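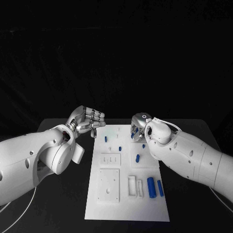

Why older cats stop using the stairs

The first thing most owners notice is where the cat sleeps. A cat that has spent ten years on the bed upstairs moves to the sofa, then to the rug by the back door. It is easy to put this down to age and leave it there.

Stiff joints are common in cats past the age of ten, and cats are good at hiding them. A dog with a sore hip will limp. A cat will stop jumping on to the windowsill and sit underneath it.

Over the winter we asked readers in Grorkton and the villages near it to tell us about their older cats. We had 212 replies. In 53 of them the owner said the cat had given up the stairs, or took them one at a time with a rest halfway. 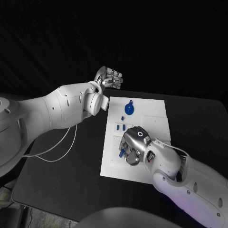

Fewer had mentioned it to a vet. Several wrote that the cat was still eating well and they saw no reason to make a fuss. Vets would like to hear about it all the same. There are treatments for joint pain that suit cats, but human painkillers must never be given. Paracetamol can kill a cat, even in a small dose.

A short film of the cat walking, taken on a phone at home, is a great help at the appointment. Many cats will not move at all on a surgery floor.

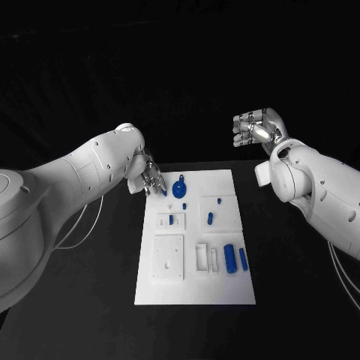
Changes at home

Start with the litter tray. A high-sided tray is hard work for a cat with sore hips, and accidents beside it are often the first complaint. Cut one side down, or use a shallow seed tray. If the house has two floors, put a tray on each.

Food and water can go up on a low box so the cat does not have to crouch. Steps up to a favourite chair need not be bought — a firm footstool does the job, as long as it doesn't slide.

Weight matters too. Losing 300 grams is a real difference to a cat, though it should come off slowly and with advice. 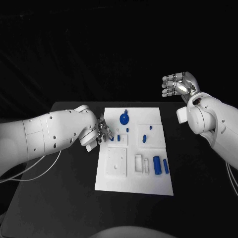
Two arms at the table, both in white.

Claws need checking every few weeks, as older cats scratch less and the claws can grow round into the pad. One reader in Koivisto Road had missed this under long fur and now looks on the first of each month. Her cat, Ivon, is back on the third stair.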